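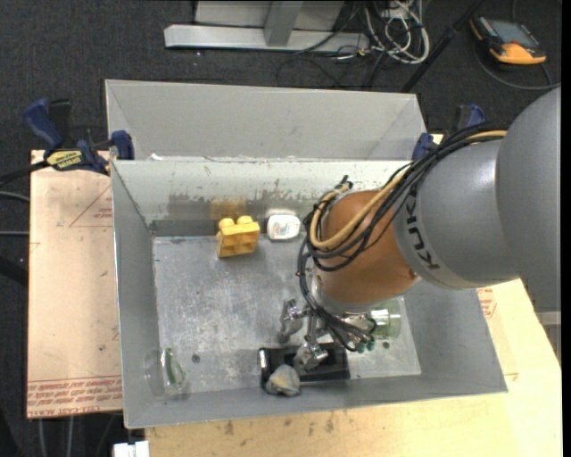 4. Who answers when a committee asks

Legislative hearings are supposed to extract information from people who would prefer to keep it. Whether they do is a separate matter, and one on which witnesses and members tend to disagree. In this section we look at how often a direct question put to a sworn witness received a direct reply, and what the questioner did next when it did not.

Our material is the set of 1,491 question turns coded from 40 public hearings on campaign money and procurement. A turn was coded as a question only if it asked for something. This sounds like a low bar. A good share of what members say with a rising voice fails to clear it, and those turns — speeches with a question mark pinned on at the end — were set aside and are treated in Section 6.

Replies were sorted into the categories proposed by Fuchs: full answer, partial answer, deferral to counsel, failure of memory, and what she calls "the grateful non-reply," in which the witness thanks the member for the question and then discusses something else. Two coders, Hầu and Alexiou, worked separately and met afterward to settle their differences. Most of the quarrels concerned failure of memory. Hầu wished to record a difference between "I do not recall" and "I do not recall that specifically," on the grounds that the second witness plainly recalls something. Alexiou thought this was a matter for prosecutors. We kept a single category and recorded his colleague's objection in the codebook, where it runs to a page and a half.

Figure 4 plots the share of full answers against the position of the question in the member's allotted time. The line slopes downward. Witnesses appear to know how a clock works, and a long reply begun late in the period is seldom interrupted by anything except the gavel. Kyriakidis found a similar slope in regional assemblies and put it down to fatigue. We doubt this explanation, as our witnesses gave fuller answers again as soon as the next member began.

Follow-up is the weaker half of the exchange. After a partial answer, the usual next move was a new question on a new subject, read from a prepared list. Members who had served as trial lawyers did return to the original point more often, though some returned to it so many times that the witness, and in one transcript the chair, lost track of what it had been.

Closed sessions are absent from these data for the obvious reason. Pappas has argued that they produce better answers, and she may be right, but her evidence comes from interviews with people who attended them and who all remembered asking excellent questions.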